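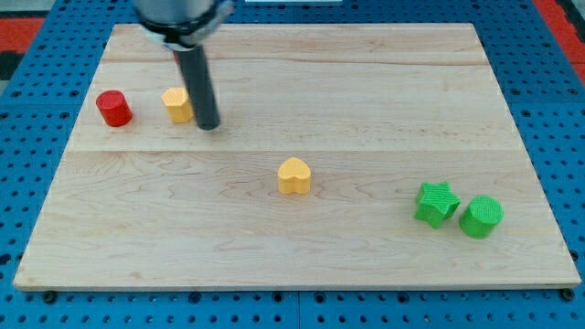
Yhon Marulanda asked whether a plugin written for Plurport may be released under a license other than the project's own. It may, provided that the plugin does not copy code from the Plurport core.

Who reviews outside contributions?
Each contribution is assigned to two maintainers. Changes of more than 300 lines should be discussed on the mailing list before they are submitted.

Do contributors keep their copyright?
Yes. Plurport requires a signed-off commit and does not ask for a transfer of rights.

How long are releases supported?
Every stable release receives security fixes until the second release after it. The next stable release is planned for October.

Where should security problems be reported?
Please write to the security desk, care of Fidelina Quintero. Do not open a public issue.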